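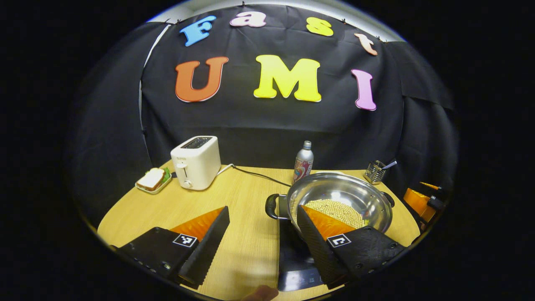 The postmaster who drowned twice

Posted in January by Ilze
Filed under: Day Trips, Old Stuff, Rambling On

So on Wednesday I finally drove out to Wondell, which I've been saying I'd do ever since Esben Bech left that comment under my covered bridge post (hi Esben!). If you've never heard of Wondell, don't feel bad. It's a gravel pull-off, a creek, three stone foundations and a sign with the paint coming off. There used to be a mill and a store and a post office, and at its peak the place had 143 people in it, if you believe the sign. I have my doubts. I don't know where you'd have put them.

What I went for was the postmaster. His name was Bent Overgaard and he ran the post office out of the front room of the store, and in the spring of 1888 he drowned in the creek. His hat and boots were left on the bank, the whole town turned out to drag the mill pond, the minister said some very nice things. A week later somebody opened the cash box and found it was short $91. People still thought well of him for a while after that, going by the newspaper, which I find kind of sweet.

Then eleven years on he turned up two counties over, running a feed store under his wife's maiden name, with a different wife. A man who'd come in for oats recognized his laugh. His laugh! The paper doesn't say what it sounded like and it has been bugging me for days.

Here's the part I love, though. Before anybody could get a warrant over there, he drowned again. Different creek, same trick – hat and boots on the bank. Only this time they found him, half a mile down, and he really had. Whether he was faking it and slipped, or just had rotten luck, I couldn't tell you. The coroner wrote "misadventure" and left it at that.

Anyway, the walk. You park at the pull-off and cross the footbridge, and the path goes left along the old mill race. It was muddy. I wore the wrong shoes, as usual, and had to hang on to a lot of saplings. The store foundation is the biggest of the three and has a maple growing out of the middle of it, and if you scrape the leaves off the front step you can feel the dip where everyone's feet went. I stood in it for a minute. There's an iron ring set in the wall beside it too, for horses I guess, and somebody had tied a blue ribbon on it.

The mill pond is gone. It silted up years ago and now it's cattails and one very cross heron.

I couldn't find any grave or marker for him, and I did look, all the way up the hill to the Hordiienko farm, where the lady at the mailbox told me I was the second person this year to ask. She thinks he's buried over where the feed store was. She also thinks the $91 is a load of nonsense and it was closer to $500, because her grandmother always said so. Grandmothers versus newspapers, take your pick. The county used to have a page with the inquest papers scanned in, but the link gives me a 404 now, so if anyone saved a copy, please, please send it my way.

I ate my sandwich in the car with the heater on and got home just before dark. Next time I want to try the other creek and see if the feed store building is still up. Shota Imai says there's a brick place out there with faded lettering on the side that might be the one, and he's offered to drive, so I'll bring the thermos. And boots.

Tags: ghost towns, creeks, scoundrels

Comments (2) | Older post: Covered bridge, take two

Contact me | All words mine unless I say so | Back to top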